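Histetti to Take Back Worn Children's Clothes at 11 Stores

Clothing chain Histetti will begin accepting used children's clothes at 11 of its stores in October, the company said in a statement. Shoppers who bring in items will get store credit, and clothes in good shape will be sold again from a rack near the registers.

The program covers sizes from newborn through age 6. Shirts, pants, pajamas, dresses and light jackets are accepted from any brand. Shoes, underwear, swimwear and car seat covers are not.

Histetti tested the idea over the summer at its store in Drurnness, where it took in more than 400 pieces. Most were sold again within the month, according to the company. Pajamas and soft pants moved fastest, and winter coats were the slowest.

Credit will be set by the type of item and its condition. A shirt in good condition earns $1, and a jacket earns $4. Credit is loaded onto a store card and can be spent on new or used goods. It cannot be traded for cash.

Staff will check each piece at the counter for stains, broken zippers and worn-out elastic. Clothes must be washed before they are brought in. Items with missing care labels will be turned down, as will anything that has been part of a safety recall.

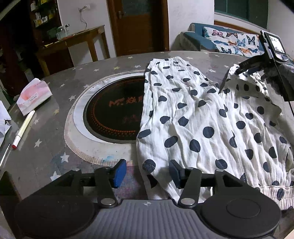 Clothes that fail the check can be left at the store or taken home. Those left behind will go to Sönmez, a textile sorting company that works out of a former carpet warehouse on the edge of Drurnness. Sönmez separates cotton from blended fabrics and sells the cotton to makers of cleaning rags. Blends are shredded for use as padding.

The company said it expects to hire more sorters before the end of the year if the volume holds up.

Parents in Drurnness already have a few ways to pass on outgrown clothes. Bruso, a secondhand shop on the main street, has bought children's items by the bag for years and pays cash. The shop said in a post on its website that it has no plans to change its prices when the Histetti program starts. It also said it will keep buying shoes and snowsuits, which make up a large part of its fall sales.

The town library holds a clothing swap each spring in its basement meeting room. Families can take as many items as they bring. The library said the swap will go ahead next year as usual.

Histetti said the used racks will be restocked each morning before opening. Prices will be marked on paper tags, and used items cannot be returned. They will not be sold online.

Shoppers can bring up to 11 pieces per visit, a limit the company set after long lines formed at the counter during the summer test. Drop-offs will be accepted until 6 p.m. at all participating stores. A list of locations is posted at store entrances, and the company said it will decide in the spring whether to add more.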